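Filed under: Home & Tidying / Threads

1/ Saturday job: the small bedroom. I've been putting it off since August and the pile on the bed had started to feel like a lodger. Thread as I go, mute me if laundry isn't your thing

2/ Starting with the white cotton bits because they crease if you so much as look at them. Hold the hem, hold a top corner, pull it taut between the two, then fold. Doing it in the air beats doing it on the mattress, I will die on this hill

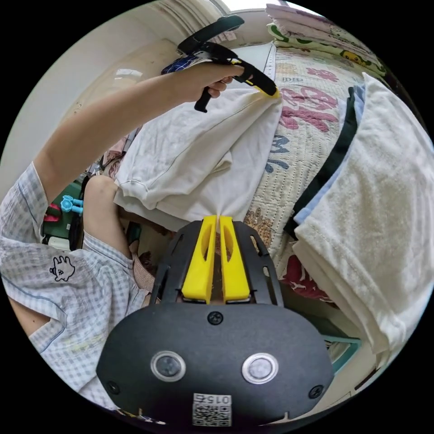
White cotton, pre-fold. Still a bit wrinkly, I'm not ironing it.

3/ Someone asked last time if I use one of those folding boards. I had a Biderik one – 38 quid! – and it lives behind the wardrobe now. It made everything the same size, including things that really shouldn't be

4/ Next up, the bed itself. I love that quilted cream bedspread, all the lettering and flowers on it, but it's a nightmare to keep flat with clothes on top. The pink sweatshirt has to go on a hanger and the long grey mat needs a new home. Spare bedding is already folded up by the window, pink cartoon quilt on top, and I'm not touching it again till it gets cold
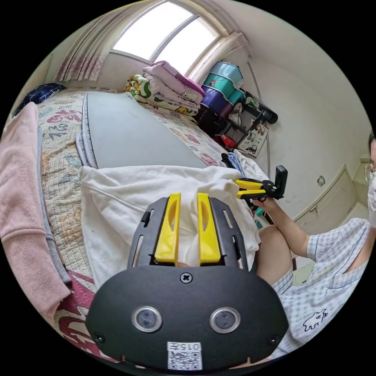

5/ Storage boxes! The ones with the teal and purple lids stack nicely next to the shelf so they're staying put. I did look at the Stirell ones with wheels, but I don't need my jumpers to be mobile

6/ Shelf is tomorrow's problem. Tea now – then socks, if I can face them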